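Search this journal Search Advanced search

4.2 Did the transit visa rule empty the flights?

The usual account of the Pramusar transit visa rule is a simple one. The rule came in, passengers with connecting tickets were turned away or took fright, and Jarkenero Airways lost its long-haul trade until the court put the rule on hold. Ministers, the airline and most newspapers told it this way, which ought to have made more people suspicious.

We asked to see the bookings. The airline's summary gives 3,891 connecting passengers through Pramusar in the month before the rule and 2,846 in the month after. That is a large drop. It is also a comparison between the end of the school holidays and the start of the quiet season, and the airline could not supply the same two months for any earlier year. Erdem and Keskin use these figures as if they spoke for themselves. We do not think they do.

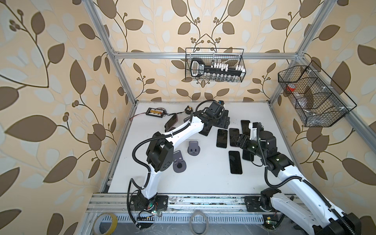
Figure 3. Two robot arms at a white tabletop.

A better test would look at people the rule could have touched. Travellers holding passports from the six listed countries needed the new visa; everybody else walked to their next gate as before. If the rule did the damage, the fall should sit mainly with the first group. The airline recorded 238 refusals at check-in under the rule, and these are real cases, some of them very unpleasant for the families involved. They come nowhere near the missing passengers.

The reply to this is that fear spreads further than law. People who were never covered by the rule may have read a headline and booked through another city. That may well be true, but it is an easy thing to say and a hard one to show. The only evidence offered is a survey by the Sárközi travel group, which asked customers after the ruling whether they had felt "worried about connections". Most said yes. The survey did not ask whether they had changed a ticket, and Sárközi sells tickets through Pramusar's main rival, Truncombe.

Fares are left out of the usual account altogether. Jarkenero raised its prices on both eastern routes in the same fortnight – a move announced well before the rule was published – and Truncombe cut its own. We would expect that to shift passengers in any year, under any government.
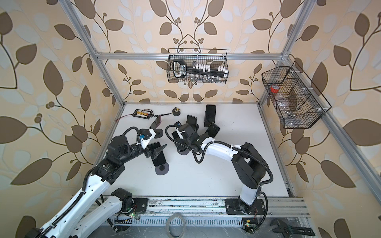
Ntombi Makhubela, who read an earlier draft, objected that the fare rise cannot be treated as separate: the airline may have guessed that a rule was coming and put prices up while it could. We accept that this is possible. No paper we were shown supports it, and the price notice blames fuel.

Our view of the court ruling is no warmer. Bookings rose after it, but they had started to rise in the week before, when the judge had said nothing. Until the airline releases daily figures by passport and route, claims that the ruling "saved" the hub should be read as claims and given no more weight than that.

Comments (3)

Birsen Güneş
Fair on the survey, less so on the refusals. Check-in staff did not log people who rang up, asked and gave up. I would expect the true number to be higher than 238.

Doğukan Keskin
We did say in our paper that the season might matter. It is in a footnote, but it is there.

Fadime Gündoğdu
Has anyone asked Truncombe for its July fares? They used to be printed in the timetable.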